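Packed lunch, week two

June 21, 2023

So I'm still doing the lunch thing! For anyone who missed the last post, I was spending 20 dollars on lunch way too many days in January (a sad salad from Lerkgate and an iced coffee, mostly) and I finally got fed up and bought bread. This is me reporting back.

What I've learned is that I'm a sandwich person. I tried the grain bowls and the jars, and I had that one soup that leaked all over my bag on the train, and I keep coming back to two slices of bread cut corner to corner. It just tastes better as a triangle. My friend Hwa-young Jin says this is nonsense and she's probably right, but she cuts hers that way too, so.

The other thing that's helped is having one spot for everything. I used to shove the sandwich in the fridge behind the milk and then leave the house without it. Now whatever's getting eaten that day goes in the round basket, and the basket stays out where I have to look at it while I'm hunting for my keys. I make mine at 6, I leave pretty soon after, and I haven't forgotten one since I started (okay, once, on a Monday, and I don't want to talk about it).

Wrapping matters more than I expected. I went through a phase of those waxy cloth things and they're fine for cheese, but for a sandwich with anything juicy in it I'm back to plain plastic film. Pull it tight, fold the extra under the long side, and keep the cut edge showing so you know which one you're grabbing. Jiahui Jia does hers in parchment with a little string like a bakery and it's gorgeous, and I'm never going to do that at six in the morning.

Oh, and baskets! A few of you asked about lining them. I don't bother if the food's wrapped. A shallow woven one shakes out over the sink in two seconds, crumbs and all.

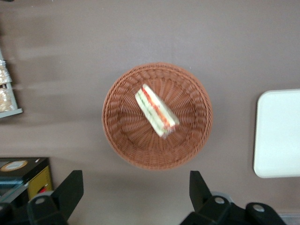

What's next

I want to try egg salad, and I've got my eye on a rye loaf from Vesteck that sells out by noon. If you have a filling that holds up until lunch without going soggy, please leave it in the comments, I'm running low on ideas and there's only so much cream cheese a person can eat.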